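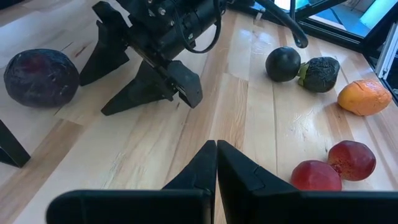 Why does wood have stripes in it?

The stripes are layers a tree adds as it gets bigger, one every year in places with warm summers and cold winters.

I love this stuff, so hang on! In spring a tree grows fast and makes pale, soft wood. Later in summer it slows down and makes a thin darker band. Then winter comes and it has a long rest. One pale bit plus one dark bit is a year of the tree's life. My neighbour Jamie Bellamy has a slice of old pine from Umstead with 119 rings on it (we did it twice, with pins, and I lost my place both times before that). Some trees go past 300!

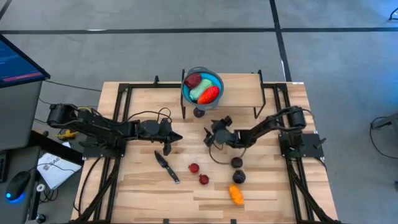 Rings only look like circles if you cut straight across the trunk. Cut a board the long way, from the roots towards the branches, and the rings turn into lines, and we call those lines the grain. A butcher-block tabletop like this one is made from lots of wooden strips joined side by side, so you can see the grain and the seams where the strips meet. Seams are made by people and grain is made by the tree.

Now go and find a wooden chair or a chopping board at your place. Can you tell which lines are which? Run your finger along them and look for knots too, the round spots where a branch used to grow.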